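Subject: Re: [urkley-sorting] Large grey bins, are they worth the money?
From: Nazanin Zarei
To: the Urkley sorting and storage list

Dear all,

I have waited a few evenings before answering, in case somebody with more experience would write first. I have used the large grey bins from Lavoie for two years, so I will try to answer each question in the order it was asked. I keep the original message here in full for those who read only the digest.

> Hello list,
>
> We are moving from a house in Clondlow to a flat which is much
> smaller, and I need to sort everything we own before we go. At the
> moment it is all in cardboard boxes and shopping bags, and every
> time I open one I make a second mess beside the first.
>
> I saw the large grey bins at Lavoie, the open ones with stiff walls.
> They are not cheap. Before I buy I have a few questions:
>
> 1. Are they better than ordinary lidded tubs for sorting (I don't
> mean for keeping things in afterwards)?
> 2. How many would you buy to begin with?
> 3. Does the inside stay nice? The one in the shop was already marked.
> 4. Do you work on the floor or on a table? My knees vote for table.
> 5. What do you do with the very small things, batteries and hooks
> and so on?
> 6. How do you clean them?
>
> I have also the old Skilau crates from my mother, the folding ones,
> but the sides fall in when you lean on them.
>
> Thanks to anyone who has patience for this,
> R., still in Clondlow, behind a wall of boxes

Hello R.,

First, good luck with the move. I did the same kind of move, from a house with an attic to three rooms, and I remember well the feeling that the things were multiplying at night. Now to your questions.

1. Bins or lidded tubs

For sorting I prefer the open bin very much. When you sort, you put your hand in and take it out again several hundred times in one afternoon, and a lid is always in the wrong place. Also, the tubs from the supermarket are narrower at the bottom than at the top, and the small things slide into the middle and hide under the large ones. In the grey bin the walls are nearly straight and the floor is flat. You can spread the contents and see what you have.

For keeping things afterwards I would say the contrary. An open bin on a shelf collects dust, and my husband collects dust also, because he puts his keys, his receipts and his gloves in any open container. After the sorting is done, please move the things to something with a lid.

The Skilau crates I know. They are good for carrying light things to the car. If the sides fall in, look at the small hinge in each corner, sometimes there is only sand or old food in it and it closes properly when it has been brushed. But I would not sort in them. The sides have openings, and a pencil or a teaspoon will go through.

2. How many

Buy 3. I started with one and it was a mistake, then I had more than I could store and that was a different mistake. With three you can have one for what is not yet looked at, one for what stays, and one for what leaves the house. I know that some people on this list make a separate pile for "maybe". I did it too, and at the end my maybe pile was larger than the other two together, and it came with us in the van. It is still in the hall cupboard.

Please measure your shelf or your car before you buy. My bin is 410 mm across the inside on the short side, but the rim goes out further on both sides, and it was the rim which did not pass through my cupboard door. The shop gives only the inside measure on the label. I returned one bin for this reason and they took it back without discussion, so keep the paper.

3. Does the inside stay nice

No, I am sorry. The walls keep their colour quite well, but the floor of the bin becomes scuffed in the first weeks, mostly from metal things (pans, tools, the feet of a small lamp). I tried to put a cut piece of cardboard in the bottom. It helped for a short time and then the corners came up and small screws went under it, and I spent more time under the cardboard than above it. A thin rubber mat is better, but it must be cut exactly.

At last I decided to leave it. The scuffs are pale lines, you don't feel them with the hand, and they do not catch on fabric. I have sorted wool and even stockings in mine with no damage. If the bin in the shop was marked, ask if they will reduce the price. They did it for my second one.

4. Floor or table

Your knees are right. I began on the carpet and after one hour I could not stand up with dignity. There is also the question of what falls out. A dark carpet with a rough texture is the best place in the world to lose a black button. On a plain pale table you see it immediately.

The table should be stable and a little lower than a kitchen counter. The walls of the bin add to the height, and if you are not tall (I am not) your elbows will go up and your shoulders will complain at night. I use a wooden table in a light colour, and I place the bin well in from the edge, so that I can rest something in front of it while I think. If the table is precious, put a towel under the bin, but a thin one. With a thick towel the bin moves every time you reach to the far side.

The light is important also. The walls are dark on the inside, and in the evening the far corner is simply black. I moved the lamp to the left, because I reach with the right hand and before that I was working always in my own shadow.

Mine is the kind with the second compartment behind the large one. You can see the back one only partly, but the dark walls and the marks on the inside will give you an idea of the condition. 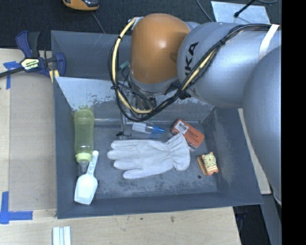
5. The very small things

Do not put them in the bin loose. I say this with feeling. Batteries, picture hooks, the little feet for furniture, the keys which open nothing: they all go to the lowest place and stay there until you lift the bin, and then they make a terrible noise.

I use the second compartment for them, and inside it I stand jam jars without lids. The jars should be all of the same height, so that you can lay a tea towel over them when you stop for the day. One jar is for batteries, and only for batteries which I have not tested. The others change with the room I am sorting. In the bathroom it is hair clips, in the study it is drawing pins and those coloured paper clips that children bring home from school.

If your bins have only one compartment, a baking tin does the same job, a square one. A round tin wastes the corners.

I give to each jar one evening of attention at the end of the week. I set the kitchen timer to 10 minutes, and what I have not decided when it rings goes out. My sister finds this cruel. She has four drawers of such things and cannot close one of them.

6. Cleaning

Warm water, a little dish soap, a soft brush for the corners. I do it in the bath, because the bin does not fit in my sink. Please dry it before you put anything made of paper inside, the water stays a long time in the corner where the wall meets the floor, and I lost the covers of some old recipe books in this manner.

For the sticky rest of labels I use cooking oil on a cloth, and then soap again. Do not use the green side of the sponge. It takes away the label but it leaves a dull patch which is much uglier than a scuff, and that I learned on the outside wall, where everybody sees it.

One last remark about the labels. I do not write on the bin any more. I hang a card over the rim with a clothes peg, and I change the card when the content changes. In October I had still a bin in the bedroom with "GARDEN" written on it in permanent marker and full of pillowcases, and every guest asked about it.

If somebody has found a mat which fits the Lavoie bins without cutting, I would be glad to hear of it. Also R., if you buy them and the rim is too wide for you, write to me before you return it. I could use one more for the cellar, and I can come to Clondlow by car.

With kind regards,
Nazanin Zarei
Urkley

Contact the list owner | Copyright remains with the authors of the messages | Back to top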